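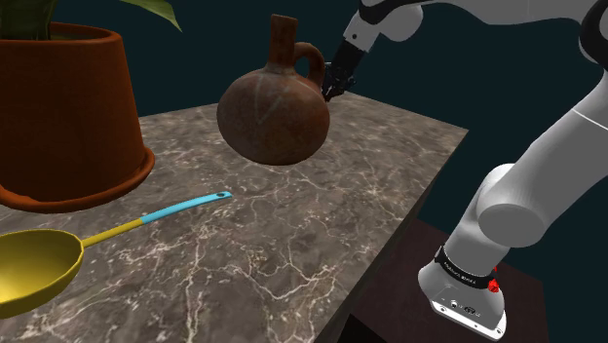 Home Reviews Kitchen Garden Contact

2 min read

Aklow Clay Water Jug, five months on

I bought the Aklow in December, from the Cutus shop in Pamthorpe, and I like it more every week! It's plain clay, the kind that sweats a little through the sides and keeps water cool all afternoon with no fridge and no ice. The taste is softer too — faintly earthy for the first few days, then just clean.

Soak it overnight before you use it. Mine needed 2 soaks before the dusty smell went away. No soap, ever (clay drinks it up and you'll be tasting lemon for a week).

The Nigam I had before was prettier, but the neck was so narrow I couldn't get a brush inside. This one's neck is narrow too.

It does leave a damp ring, so I keep a saucer under it. And it's heavy when full — my mother-in-law pours with both hands. Even at 120 dollars, I'd buy it again.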